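I keep a work diary, and if your boss has started treating you differently over your faith, your age or a bad back, I think you should too. Use a plain notebook, and keep it at home! Write down the day, the time, who spoke and their exact words.
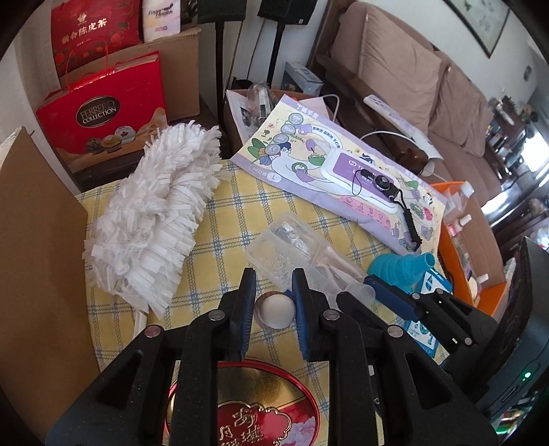

When should I write it up?
The same evening, while you still remember how it was said.

I got mine going in August, after my second warning at Bernier, and filled 63 pages (my handwriting is huge). Number the pages and don't tear any out.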